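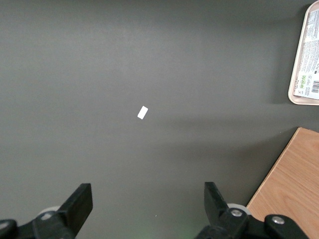 How does a robot learn to pick something up?

Think about the last time you picked up a crumb or a bus ticket. You didn't plan it. Your fingers just knew what to do! A robot starts out knowing nothing like that, so somebody has to teach it.

At the Flatden robot lab, Gráinne Coughlan and Peadar Rafferty wanted to find out the best way to do the teaching. Their robot is called Pasico. It has two black fingers that open and close like a pair of tongs, and a small camera at its wrist, so it gets a close-up view of whatever it is reaching for.

First, Gráinne steered the arm herself and picked up small things from a table, again and again. The computer saved what the camera saw and how the arm moved each time. Then it hunted for patterns. If the thing is over there, which way should the hand go? If it's lying at a slant, how far should the wrist turn?

Now for the experiment! In the first round, Gráinne always put the object in the same place. In the second round, she moved it somewhere new every time (and turned it round as well). Both rounds had 82 lessons.

Then Pasico had to try on its own, with the object in places it had never seen before. After the first kind of lesson, it managed 9 pick-ups out of 42 tries. After the second kind, it managed 37!

Why such a big difference? Peadar thinks that in the first round Pasico was only copying one movement. In the second round it had to use its camera and really look.

Try it at home: close your eyes, ask a friend to move a rubber on the table, and reach for where it used to be. Then try again with your eyes open.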